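Adby (gripper)

Adby is a pair of hand-held robot grippers built in a shared workshop in Gornora by Rocío Cisternas and Maximiliano Godoy. A person carries one gripper in each hand and does ordinary desk and kitchen tasks with them. The recorded hand movements are later used to train a two-armed robot.

Design

Each gripper has a pair of fingers that close when the user squeezes a trigger. A cube printed with black and white markers is mounted at the base, so that a camera worn on the head can work out where the gripper is and which way it is turned. The body is held together with 11 screws, and a finger can be swapped in under 10 minutes. Early fingers had bare tips and dropped smooth objects. Black rubber pads were added in the second version. 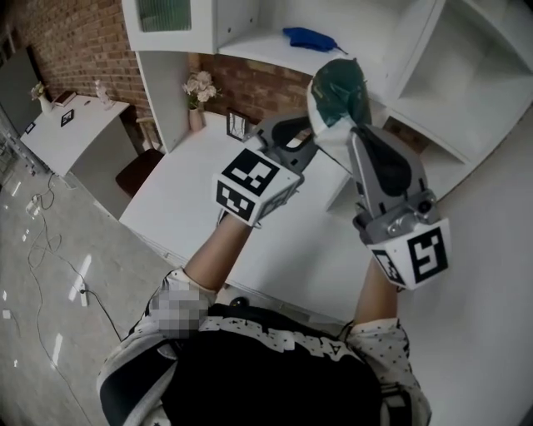 Lorena Cabral, another member of the workshop, wrote the software that matches the camera video to the marker positions. It discards any stretch in which both cubes are out of view. The first usable set held 172 recordings, most of them of bottles and small containers being picked up and passed from one gripper to the other.

Later versions

Version 3 moved the trigger closer to the palm after Iara Bravo reported sore fingers during long sessions. The drawings were released in May under the name Adby 3.

See also: Prusent (robot arm)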